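The Drostthorpe Estimate

The Office of Works at Drostthorpe received its instruction in February. It was to prepare an estimate for the purchase of one mechanical arm, for light duties at the sink, and to lay that estimate before the Governors within 60 days. The instruction ran to a single paragraph. The form on which the estimate had to be made ran to 22 pages, and had been drawn up in the days when the house bought boilers.

The task fell to the Assessor of Minor Equipment. The post was an old one and carried a desk on the second floor, a key to the plan room and the duty of signing for anything that cost less than a vehicle. Its present holder had signed for kettles, stair carpet, a lathe and the great clock's second set of weights. No arm had come before the post until now.

Two firms were invited to quote. Tirkard offered its Ceser, a single arm with a gripper, supplied with mounting, cables and one year of visits by an engineer. Troncoso offered a heavier machine at a lower price and did not state what the visits would cost. The Assessor wrote to ask. Troncoso replied that visits were seldom needed. The Assessor wrote again, observing that the form had a box for visits and that the box would not accept the word "seldom". No second reply was received, and the Troncoso quotation was placed in the grey file, where quotations were kept until they lapsed.

Tirkard sent its machine for trial. It was set up at the counter on the second floor, where the staff of the Office took their meals, and the Assessor was required to attend each session and complete a sheet. 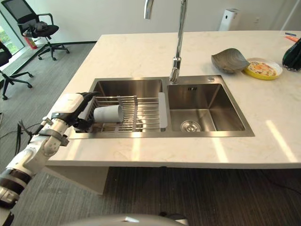

The first difficulty in any estimate is to say what is being bought. Section Two of the form asked for "the work to be performed, stated so that a stranger could judge whether it had been performed". The Assessor wrote "washing up" and struck it out. The machine had been brought in for the lifting and setting down of crockery and had nothing to do with water. In its place went a plainer entry: "To take a white cup, lying on its side on the rack across the left-hand basin, and to put it where it is wanted." Having read this over, the Assessor looked at the yellow plate of food further along the counter and added, "Plates to be considered separately."

Tirkard's engineer, on being shown the entry, asked whether it might be widened. The firm had hoped for "general kitchen assistance". The Assessor explained that the Governors had once bought a general heating assistant and that the remains of it were still in the east cellar. The entry stood.

The second difficulty is to say what the work costs at present. For this purpose the form supplied a table, and for the table it was necessary to discover who moved the cups. The Assessor made inquiries. It was established that the Registry believed the cleaners moved them, and that the cleaners' contract excluded all crockery by name. The porters said that the cups were generally gone when they came round. A notice had been fixed above the counter some years before, asking that each member of staff should attend to his or her own, and it was the view of the Registry that this notice had been effective.

The Assessor had no need to inquire further, having moved the cups personally, at ten minutes to six, on most evenings of the past fourteen years.

This was a serious matter for the table. Labour had to be shown in hours and charged to a post. If the hours were entered, they would be charged to the Assessor of Minor Equipment, and the Governors would learn that the post had been giving part of its day to a duty for which it had no authority. If the hours were left out, the machine would appear to replace nothing, and under Section Nine a purchase that replaced nothing could not be approved above the sum of £103.

The price of the Ceser was a good deal more than that. The fingers alone, which wore and had to be renewed, were quoted at £2,386 the set.

The Assessor left the table blank and went on to the sections that followed. Electrical supply was satisfactory. The floor would bear the load. Insurance could be had, provided that the machine was not described as unattended, and this was arranged by describing the Assessor as attending it. Storage of spare parts was assigned to the plan room. On the question of noise, the Assessor recorded that conversation could be carried on beside the machine at an ordinary pitch, although during the trial there had not been any.

On the Thursday of the third week the engineer was called to another site and left the sheet of that morning's trials to be completed by the Office alone. Tirkard's portion had already been filled in, and bore an illustration.
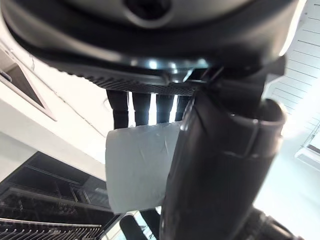

Ceser, view from the wrist: gripper and white article.

The Assessor kept this page on the desk for longer than was necessary. Every other sheet had shown the machine as one saw it from across the counter, and the Assessor had formed a settled opinion of it on that basis: it was large for the task, and slow. From the wrist there was only the dark finger, curved across the pale thing in front of it, and daylight behind. The Assessor thought that a person's own hand must look much like that to the person, and that one did not notice it after the first few years.

The sheet asked whether the grip was "adequate, excessive or wanting". The Assessor wrote "adequate" and then, in the space for remarks, "careful". The second word was later queried by the Registry, on the ground that it was not a measurement. It was allowed to remain.

That afternoon the table was completed. Under "Work at present performed by", the Assessor entered the title of the post in full. Under "Hours", a true figure was given for each year of the fourteen. Under "Authority", where a reference number was expected, there was written the single word "none". A covering note of four lines accompanied the estimate. It stated that the duty had grown up by custom, that no payment had been sought for it, and that the machine was recommended.

The Governors sat in the long room and took the item after the roof. They had few questions. One wished to know whether the machine could be painted. Another asked why the fingers should cost so much, and was told that it was fingers which wore out. The table was not mentioned, and from this the Assessor concluded either that it had been read and forgiven or that the Governors had gone directly to the total, as was their habit.

Approval was given, subject to the condition that the machine be entered in the register under a post responsible for its use and its hours. The Registry proposed the Assessor of Minor Equipment. The Assessor signed.

The Ceser was delivered in its final form when the fitting was ready, and was put to work in the evenings. It was set to begin at ten minutes to six. For the first week the Assessor remained on the second floor to attend it, as the insurance required, and stood a little way back from the counter with both hands in the pockets of the office coat. At the end of the week a new line was added to the estimate for the following year. It was for a chair.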